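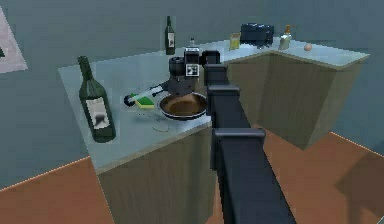 Student kitchen robot contest moves to simulation, and so do the doubts

8 March 2020

The Ilen robotics club has put its spring contest online, and the first thing to know is that no real pan will be lifted in it. Every team will drive the same simulated arm in the same simulated kitchen, fetching and placing ordinary household items such as a sponge, a bottle or an egg. The final is set for May.

The club says 40 students have signed up, working in teams, and that each team gets 225 attempts at every task before its score is locked. Entries run on software called Etaline, built by former members of the club and now kept up by students at Durán, the college that shares the contest. Pledov, a small parts supplier, has put up $3,000 in prize money.

Organizers call the contest a fair test of skill. That depends on what is being tested. A simulated egg costs nothing to drop, and a simulated arm does not wear out its joints or need a new cable the night before the final. Teams that do well will have shown that their code works in Etaline. Whether it would work on a bench at Durán is a separate question, and the rules do not ask it. 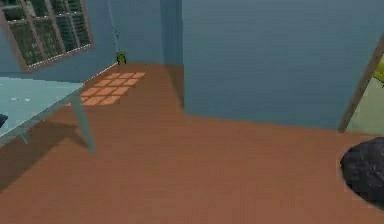 The kitchen counter is only part of the course. Later tasks ask teams to plan around the rest of the room, with its table, its doorway and its long stretch of plank floor. The club describes this as "realistic living space." The sunlight on the floor is a nice touch, but surfaces are smooth and there is little of the clutter that trips up machines in real homes.

Some entrants share the worry. A note on the club's message board asked for a round on real hardware, even a short one, for the top teams. The club replied that it owns one working arm and could not run a full field on it. It did not say why a smaller field would be a problem.

Scoring covers 7 tasks, with points for finishing and for speed. Points are also taken off for collisions, though the size of the penalty has not been published. The club says it will post the full scoring sheet before the practice period closes. Teams are already practicing without it.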